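Grandon Community Orchard and Kitchen
Progress report to the Pelesby Fund, second period, to the end of April

We are pleased to report a very good spring. The new trees are in, the kitchen is open two mornings a week, and the Tuesday preserving class is full until summer – we have had to start a waiting list! Your grant has paid for the young trees, the stakes and guards, the cooker and most of the shelving.

Planting

All 31 trees went into the lower field before the buds broke. Eighteen are apples, and the rest are plums, pears and one quince that we could not resist. The ground at the Tamiru end was heavier than we had hoped, so we dug in a lot more compost there and left the last row until the soil had drained.

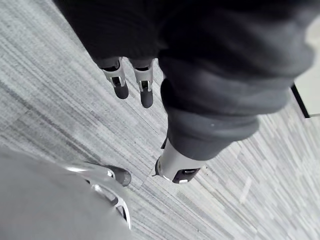
The plums have come into leaf first and look strong. Rabbits got at two of the apples before the guards were fitted, and we have wrapped the damaged bark and will look at them again in the autumn. If they fail we can replace them from the money left in the planting line.

Kitchen and classes

People who had never made a jar of anything are now going home with marmalade, rhubarb chutney and pickled beetroot, and coming back to ask for the next recipe. The Omum bread morning began as a one-off and has been so popular that we have made it a regular thing.

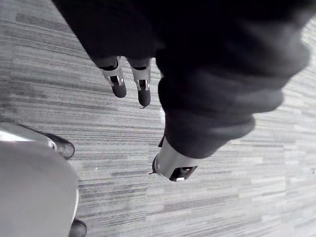 Grandon Progress Report – Issue 2 – page 2

We had planned to charge a small fee from March. We have put this off, as several families told us they would have to stop coming, and a jar for donations by the door has covered the flour and sugar so far.

Spending

We have £900 left under equipment. We would like your agreement to move it to the watering budget, where it would buy a second tank and enough hose to reach the top row. Dry weather in May is our biggest worry for the new trees, and carrying cans up that slope is slow work.

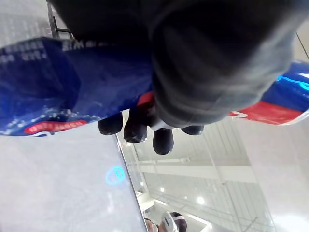 Everything else is within budget. The shelving came in under the quote and the cooker slightly over, so the two more or less cancel out. Receipts are in the folder we sent with the last claim.

Next steps 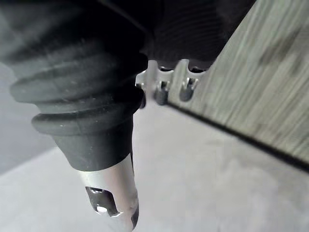

Watering comes first over the summer, then the apple press. The second-hand press we looked at needs a new boot over its shaft, and we are waiting for a price on the part. We hope to have it working by September, in time for the old trees by the lane, which are covered in blossom and promise a huge crop. Our first pressing day will be open to the whole village and we would love you to come.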